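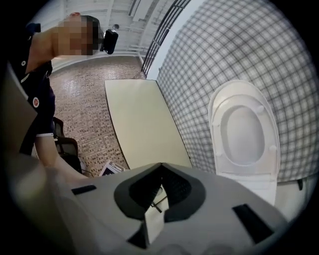

Vasilis Shehu writes from Ustville that the hide glue we supplied in April gels too quickly for his binders, and he asks whether the soaking time or the grade is at fault. His note was read out at the start of the Saturday session and is entered here with our reply and the work done.

Glue bench, Saturday, morning

The grade in question is Natard 299. A fresh batch was prepared by the usual method: one part dry granules to 2 parts cold water by weight, soaked overnight in the covered jar, then warmed in the water bath. The granules had swollen evenly, with no hard centers.

Open time was tested on book cloth over gray board. The plain batch began to drag under the brush well before a full case could be turned in, which agrees with the complaint. A second portion received a small addition of urea — 8 percent of the dry weight — and remained workable long enough to cover the board, turn the edges, and set the corners.

The Jaltover grade was tried for comparison. It is slower to gel without any addition but leaves a weaker bond at the joint. One sample lifted at the hinge when flexed by hand. It is not recommended for case work.

Reply sent to Ustville: keep the soaking time as it stands, keep the room warm, and add urea as noted. Binders should not raise the bath temperature to gain time, as prolonged overheating weakens the glue.

Outstanding items:
Flex test on the urea samples after one week under weight.
Order 2000 g of granules from Hoxha; the present tin is low.
Relabel the jar on the lower shelf. The label still shows the old ratio.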